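Gevwood Reading Rooms - progress report to the Darnetti Fund
Period covered: October to February

The grant pays for the lending service, the homework sessions and the repair of older stock. Spending is within budget under all three headings.

Lending
We now have 294 registered borrowers. Loans passed 1,000 in January, most of them children's fiction and large print. The Kivell branch reopened in November with shorter hours and has been busy in the late afternoon.

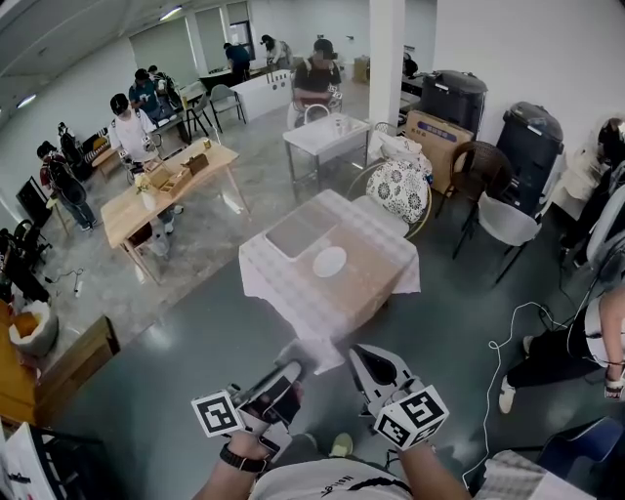
Photo: Gevwood Reading Rooms

Homework sessions
Sessions run at Kivell from 3:30 to 5:30 pm in term time. There are 23 children on the list and a short waiting list for the younger group. Math is the subject they ask for most. We had planned a separate session for high school students, but only a few signed up, so we folded it into the main one.

Stock repair
Roughly 100 books have gone to Ghumman Bindery and most are back on the shelves. The rest are local history titles with loose plates - these take longer, and the bindery has asked for them to be sent in small batches. 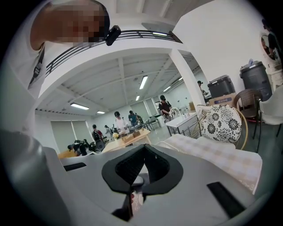 The last batch should go out in March. Postage has cost more than we allowed for, and we have covered the difference from the stationery line.

Next period
We will finish the catalog of donated books, replace the date stamps at Kivell and send out the borrower survey. The survey draft is attached. We would like your comments on question four before it is printed.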